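Descaling the kettle, second attempt

Our water comes out of the chalk at 323 mg per litre of calcium carbonate, going by the supplier's figure for this postcode. A new kettle shows a white ring within a fortnight. In March I stopped buying sachets and went over to plain citric acid, sold loose by Fadum.

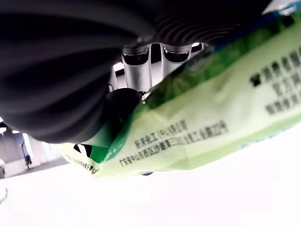
How much citric acid does a kettle need? I use 10 g to 470 ml of water, enough to cover the element plate in my Huris.

Method: heat the water to 80 degrees, switch off, add the powder, leave it for half an hour. Do not boil it with the acid in. At higher temperatures you can get calcium citrate, and that is harder to shift than the scale you started with. Rinse twice, then boil a full kettle of clean water and throw it away.

Vinegar does work - slowly, and the smell hangs about. Ronaldo Peixoto wrote in to suggest leaving it overnight. I tried that on the old Stallari and the spout filter still needed a brush.
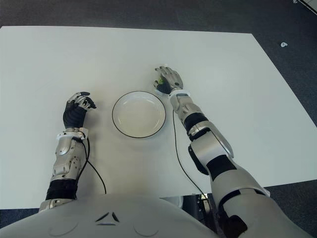

White plate with a thin black rim, on the white table.

Next I want to test whether a jug filter makes any difference to the interval between treatments.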